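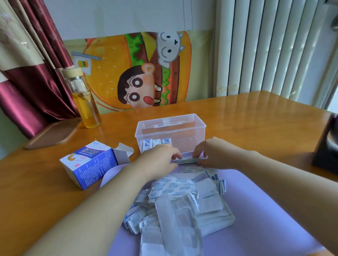
Entry by Alois Hauser, 10th December. Read by: T. Gisler (initials only, no comments, suspicious)

Build from last night installed on both test machines. Load into the harbor save took 34 seconds, same as before the big streaming cleanup that was supposed to fix it. I have moved the cleanup from "done" to "did something, ask Josefina."

Main job today was the companion bug. For anyone who has been lucky enough to miss it: if you fast travel out of Lanz while Adby is in the middle of a line, he arrives at the other end still talking, but his body stays in Lanz. The voice is fine. Lip sync is fine too, probably, back in Lanz, where he is doing it at a wall.

Tried first: cutting the line on travel. Works, except that quest lines count as heard only when they finish, so the ferry quest now hangs until you walk back and bump into him. Reverted.

Tried second: finishing the line instantly and marking it heard. Ferry quest is happy. The player never learns where the ferry is. Engelbert says this is in keeping with the genre. Kept for now, behind a flag (skip_talk_on_travel), default off.

Tried third, after lunch: delaying the travel until he shuts up. Adby's longest line is 90 seconds and concerns his uncle. Reverted with feeling.

What I think is really going on: the party list gets saved before the dialogue system lets go of the actor, so the travel code sees him as "busy" and politely leaves him behind. Same thing would explain the April report about the mule. We closed that one as a user mistake. Sorry, user.

Plan: make dialogue release the actor first, keep the audio handle alive, pass it to the new copy on arrival. Thaddäus wrote the handle code and should look at it before I go in with a shovel.

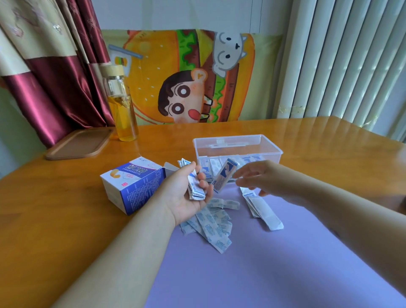 Sorting bandages into the clear box.

Combat numbers, since Ferdinand keeps asking. Ran the bog fight 14 times with the new stagger rules, level 10 character, no potions. Won every one by standing on the stump. The bog things can't path onto the stump. They gather in front of it and look up, and I felt like a minor prophet. So the stagger numbers are worthless until somebody gives the stump a proper nav mesh, or removes the stump. I vote stump removal. Ferdinand drew the stump and votes otherwise.

Without the stump (did two runs on honor) the fight feels close to right. Heavy swings land, the shove is finally worth a skill point, and the big one no longer gets knocked flat by a thrown turnip. Small ones still recover too quickly to follow up. Try a longer recovery on those only, and leave the big one alone, please, he has been through four rebalances and deserves a rest.

Smaller things, in the order I hit them:
Map screen opens zoomed in on the player's hat if you press it during a jump.
Shopkeeper in Zokeo buys back his own door key at full price. Repeatable. I am rich.
Rain falls indoors at the chapel again. Was fixed, came back with the roof merge.
Journal still says "Lenus is dead" if you spare Lenus. She can read it over your shoulder in the camp scene, and her idle animation at that point is a shrug, so perhaps leave it in.

Left the second machine running the walk-everywhere script with the flag on. If it's stuck on the stump in the morning, don't restart it, I want the log. Save file is in the shared folder under adby_wall.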